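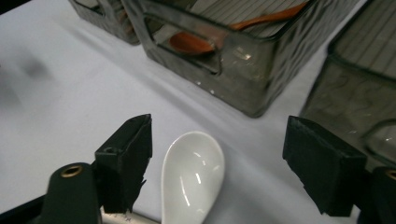 Spoons Kuseck > Household Encyclopedia > Kitchen > Utensils > Spoons
Browse A–Z Topics Recent Random
Last updated: November

A spoon is a small shallow bowl on the end of a handle, used for eating, stirring, serving, tasting and measuring, and I would argue it's the oldest thing in your kitchen drawer by a very long way. The bowl may be round, oval, pointed or nearly flat, and the handle can be anything from a stub to a thing as long as your arm (I own one of those, and it fits in no drawer I've ever had). Most people sort their spoons by size. I sort mine by material, so the white ceramic one with the glossy oval bowl gets its own spot, and the wooden one with the long handle goes in a dark gray see-through bin with a handle cutout in the front. You can spot the wooden bowl through the cutout without digging around, and I like that more than I probably should.

Origins

People were scooping up food with shells and bits of wood long before anyone cast a spoon in metal. Carved spoons of wood, bone and horn turn up all over the world, and in plenty of places your spoon was a personal belonging that you carried to the table with you. Forks came to most European dinner tables a good deal later — the spoon and the knife did all the work until then.

Ceramic spoons

Ceramic spoons are shaped from clay, glazed and fired. The short, deep, flat-bottomed kind used for soup across much of East Asia is the one most readers will picture first, but there are plenty with a plain oval bowl and a longer handle too. They feel smooth in the mouth, they don't leave a metallic taste, and a good glaze doesn't hold on to smells. I eat yogurt with mine and I'm very happy about it!

The drawback is obvious the first time you drop one. A chip on the rim of the bowl is the end of it as an eating spoon, and I'd say the same for any crack that has started to collect color from tea or curry. Keep them away from heavy pans in the sink.

Wooden spoons

Wooden spoons are for cooking more than eating, although plenty of people do both. Beech, maple, olive and cherry are all common. Wood is gentle on pan coatings, it carries heat slowly enough that you can leave the handle in your hand through a long risotto, and it makes a pleasant dull knock on the side of the pot. Tight-grained woods last longest.

Wash them by hand and dry them standing up. When the surface goes fuzzy, a light rub with fine sandpaper and a little food-grade mineral oil puts it right. I leave the oil on for 30 minutes, wipe, and then let the spoon sit overnight. Don't soak them, please. I ruined a lovely one from a shop in Trotudow that way, and it split right down the bowl.

Storage

A crock by the stove is the traditional answer, and it works until you have 16 spoons in it and pulling one out brings three more along (ask me how I know). Open bins are my own favorite. They wipe clean, they slide along the counter, and a long handle can lean up toward the rim instead of being jammed in flat. Ceramic spoons are better off lying down on a cloth or in a divided tray, one to a slot if you have the room.

Whatever you use, put wooden spoons away bone dry. A closed drawer with a damp spoon in it will smell like a basement within days.

Measuring and names

In American kitchens a tablespoon is three teaspoons, and both are meant to be filled level. The teaspoon you stir your coffee with is no guide at all, as the shapes vary far too much from set to set. Dessert spoons sit between the two and get left out of most American recipes — I still use mine for cereal.

See also: Ladles; Spatulas; Crocks and Bins; Care of Wood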